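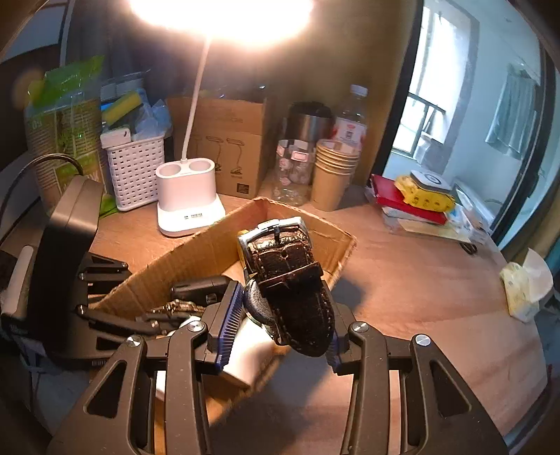

Remo Barbieri wrote in to ask whether saddle soap is safe on a leather watch strap, and whether the same tin will do for belts. It will do for belts. On a strap, use it twice a year at most and keep it away from the case.

Straps fail from sweat before they fail from wear. Salt dries in the lining, the lining stiffens, and the leather cracks at the hole in daily use. Wipe the inner face with a barely damp cotton cloth in the evening and leave the strap open overnight, away from radiators and direct sun.

For a full cleaning, take the strap off the watch. Most are held by spring bars. Lay a folded towel on the bench, compress one end of the bar with a forked tool and lift the strap clear. Tape over the lugs first if the finish matters to you.

Work up a dry lather on a sponge, not a wet one. Go over the lining, then the top, then the edges. Remove the residue with a second cloth. Drying takes 11 hours in my workshop in April, longer in a humid room.

Conditioner: one drop per side, rubbed in with a finger. Kälin balm is what I keep on the shelf. Voladia cream is thinner and darkens tan leather by a full shade. Test either one on the underside of the tail.

Buckles collect a gray paste around the prong. A wooden toothpick removes it. Metal polish stains the leather, so mask the fold or skip the polish.

Loose stitching should be sealed before it runs. Trim the end to 2 mm and touch it with a little leather glue on a pin. Do not melt it unless you are sure the thread is polyester. Linen thread chars.

Store spare straps flat in a paper envelope. Plastic bags hold moisture and grow mold.

Updated 07/11/2021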